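Corner bench, second attempt

Apr 29, 2025

The kitchen in the Clokau flat has an L-shaped bench, and for most of the time we've lived with it the inner corner has been dead space. Anything that went in there stayed in there. I wrote up the first attempt at fixing it last November (turntable, didn't suit, given away). These are the notes on the second attempt, which uses no hardware at all.

The problem, restated. An inner corner has plenty of area and very little reach. Standing square to one wing, I can get a hand to the wall without leaning. Standing at the corner itself, the wall is a good deal further off, and anything tall at the front blocks whatever is behind it. We had oils, sauces and vinegar all grouped in the corner, two and three deep. To get at the one in the back you moved the ones in the front, and they rarely went back where they came from.

I measured before moving anything. From the front edge to the wall on the left wing is 463 mm of usable depth, after allowing for the rounded edge of the bench, where I don't like to stand glass or anything top-heavy. The largest bottles we buy take up a bit less than a third of that. Two rows are workable. Three are not.

The rules I settled on:

Bottles go on the left wing, against the wall.
Maximum two deep.
Big ones can go in front only if what is behind them is a spare.
Nothing gets stored at the front edge.
The bin lives on the floor at the corner.

The bin was the part that took some arguing. It used to be beside the fridge, seven steps from where the chopping gets done, and every trip with a handful of onion skins left some on the floor. Yvette Vachon, who has the flat below and the same floor plan in mirror image, keeps hers directly under the inner corner. I borrowed the idea. It makes good use of the floor there, as you can't stand hard up against the corner anyway, and peelings can be swept off either wing straight into it.

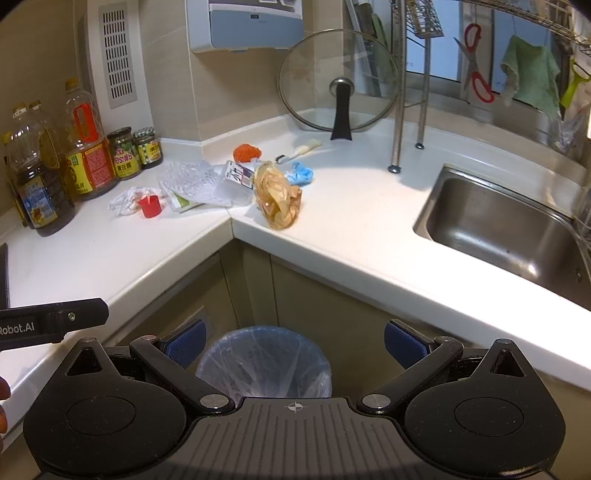
Left wing with the bottles against the wall, bin under the corner.

A round bin works better in that position than a square one. The cabinet fronts meet at a right angle, and a square bin pushed in tight sits flush against both sides and blocks both doors. The round one touches at two points and can be rolled out of the way on its bottom edge with a foot. I use clear liners with enough extra length to fold well down over the rim. If the fold is short, the weight of the first wet load pulls the liner in and you have to fish for it. The old liners were 3 cm too short for this. I finished the roll in the bathroom.

On the bottles. I looked at decanting everything into matching containers and decided against it. The Pristari set I had priced was $33 before shipping, holds less than the bottles we already have, and needs labels. The original bottles have labels on them. They differ enough in shape and cap colour that I can pick out the one I want while watching a pan. Handles are worth having on the tall ones. I turn those so the handle can be grabbed without reaching over a neighbour.

Yvette went the other way and bought a Troltby tiered stand for hers. It does let her see the back row. It also raises the tall bottles high enough that they foul the underside of her wall cupboard when she lifts them out. If you only keep short bottles I would consider it.

Cleaning is the remaining weak point. Oil runs down the outside of a bottle and leaves a ring on the white surface. My current method is a folded cloth with a little dish soap, bottles lifted one at a time, wall side first. MacPherson paste gets the older rings off but leaves a dull patch if you let it sit, so I've stopped using it on the bench and keep it for the sink.

Still to do: decide where the rice goes, and find out whether the cabinet door nearest the bin can be rehung to open the other way. The hinge holes look symmetrical. I have not taken it off yet to check.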